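Progress report to the Rudano small grants program, period ending in July
Project: Plondley, a hand-held gripper for recording household tasks
Build location: Valtlow shared workshop, with home sessions at the author's address

## Where the project stands

The grant pays for a hand-held gripper that a person can carry around an ordinary home, with a camera on the tool, so that everyday jobs can be recorded from the gripper's point of view. The recordings are meant for the small tabletop arm planned for the second half of the project. This report covers the mechanical build, the first home sessions, and spending.

The mechanical build is finished. Both hand-held units close evenly, and the printed bodies have held up since the wall thickness was increased. Two earlier bodies cracked at the pivot and were scrapped. The bolts at the pivots are now a size larger than in the original plan, and the drawings in the project folder have been corrected to match.

Home sessions started once the second unit was ready. The first group of tasks is cloth handling on a bed, which was item four in the application. It was moved forward when the kitchen tasks were held up by a late parts order.

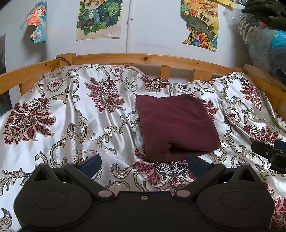 **Why start with cloth and not with hard objects?**

Cloth puts the most demand on the pads and the least on the frame. A cup can be held by almost any pad that is wide enough, so it says little about the surface. We wanted the pad questions settled before printing the full set of spares.

## Work done this period

- Printed and assembled two complete units, plus one spare body.
- Switched to the blue pads. The earlier pads, cut from sheet rubber, came loose at the corners.
- Recorded 32 cloth sessions, of which 11 were discarded. Most of those had the tool moving too fast for the camera, and a few were stopped early by a full memory card.
- Wrote the session checklist and put it in the shared folder.

The folded cloth is approached from the front with the fingers open, then gripped at the near edge. Patterned bedding was kept in on purpose. A plain sheet would make the cloth easier to pick out from its background, but people sleep under all kinds of covers and the arm will have to cope with them.

## Problems

The pads grip a single layer of thick cloth well. With a folded bundle they tend to take the top layer and leave the rest behind. Closing more slowly helps a little. A textured pad face is the next thing to try, and Bakos has quoted for a small batch of molded ones.

Shiny fabric is the other problem. Highlights move as the camera moves, and the tracking software sometimes loses its position for a moment. Sessions with the ceiling light off were better — daylight from one side gave the cleanest tracks.

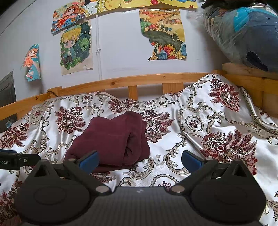 *Page last changed: 26/08/2025*

Both pads need to be level when they reach the cloth. On the first unit the left finger sat slightly low, and it took some time to trace this to a washer left out during assembly. The assembly notes now list the washers separately for each side.

## Spending

Spending to the end of the period is $1,405. Most of it went on the cameras, filament and fasteners. Workshop fees at Valtlow were lower than planned, as a good part of the assembly was done at home. The difference has been left in the materials line to cover the molded pads. No change to the total is requested.

## Next period

1. Order the textured pads from Bakos and repeat 10 of the cloth sessions with them, using the same bedding.
2. Start the kitchen tasks when the late parts arrive.
3. Fit the same finger design to the tabletop arm. The mounting plate is drawn but has not been cut.
4. Publish the drawings and the parts list under the license named in the application.

The one item at risk is the mounting plate. The Valtlow router is booked heavily through the fall, and if no slot comes up the plate will be cut by hand from aluminum sheet. That would add a week or so to the arm work and nothing to the cost.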